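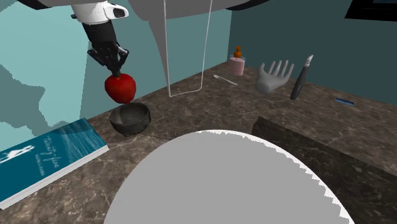
My grandfather kept apples until Easter, and I have never managed to keep them past Christmas. Every autumn I buy too many, and every winter I throw some away with a bad feeling. This year I decided to learn how to do it properly, even though I live in a flat without a cellar.

He had a cellar, of course. It had an earth floor and a small window which he opened or closed depending on the frost. The apples lay on slatted shelves with their stems up, and they were not allowed to touch each other. As children we were sent down to bring the ones with brown spots first. For years I believed that apples with brown spots were simply the ones people ate, and that the beautiful ones were kept for guests.

In July I started to read about the subject, which was far too early, but I like to prepare. Most of the advice is for people with land. They have sheds, garages and old refrigerators standing in barns. I have a north balcony, a pantry cupboard and a hallway that is colder than I would like when the wind comes under the door. I put a cheap thermometer in each of these places and wrote down what it said in the morning and before bed.

The pantry was too warm, and it is next to the pipes. The hallway was better, but my coat smelled of fruit and so did my scarf. The balcony won. I use a wooden box with a lid, lined with old blankets, and I wrap every apple in newspaper. On nights with hard frost I carry the box inside – it is heavy, and I am learning to bend my knees. 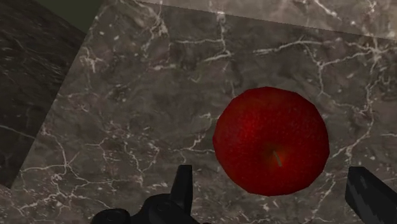

Danuta Sobczak wrote to me after my last post that I should forget the newspaper completely. According to her it draws the moisture out of the skin, and the apples go soft and wrinkled by February. She uses dry leaves, preferably oak, and changes them once in the middle of winter. She also says that a late variety will forgive nearly everything, and that an early one will forgive nothing, however well you wrap it.

I think she is right about the varieties. The first year I stored summer apples, and they became like cotton wool before the month was over. About the paper I am less sure. My grandfather used it, and he was strict with his methods. But perhaps his cellar was damp enough that the paper did no harm. On Monday I will divide the box with a piece of cardboard, put leaves on one side and paper on the other, and see which side lasts longer.
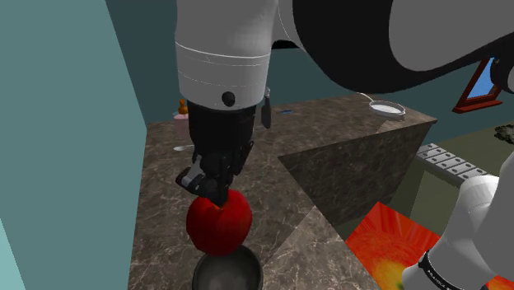
Choosing which apples to store is a separate skill, and I am still bad at it. They should have no bruise and no hole, and the stem should still be there. A small wound that you cannot see in October is a brown circle in December. I used to tip the whole bag into a bowl when I came home, and I could hear them knock against each other. A dark metal bowl like the one under that red apple looks very fine on a worktop, but metal is hard, and now I put each apple down by hand or lay a folded tea towel in the bottom first. The bowl is for this week's apples anyway. The ones for winter should go straight into the cold.

Something else I have learned is to keep them far from the potatoes. I had both in the hallway for a while, and the potatoes started to grow long white shoots. My neighbour told me that this was the fault of the apples. I have read both that she is right and that she is wrong, so I moved the potatoes and did not argue.

When some apples begin to go, I cook them. I cut away the bad part, stew 900 grams of what is left with a little water and cinnamon, and let it stand on the lowest heat for 40 minutes with the lid half open. I do not add sugar until the end, and often I add none. It is good with porridge, and also with pork, although my husband refuses this.

I will write again in January about the leaves and the paper. If you store apples in a flat and have found a better place than the balcony, please tell me in the comments, especially if your winters are mild and you have no frost to help you.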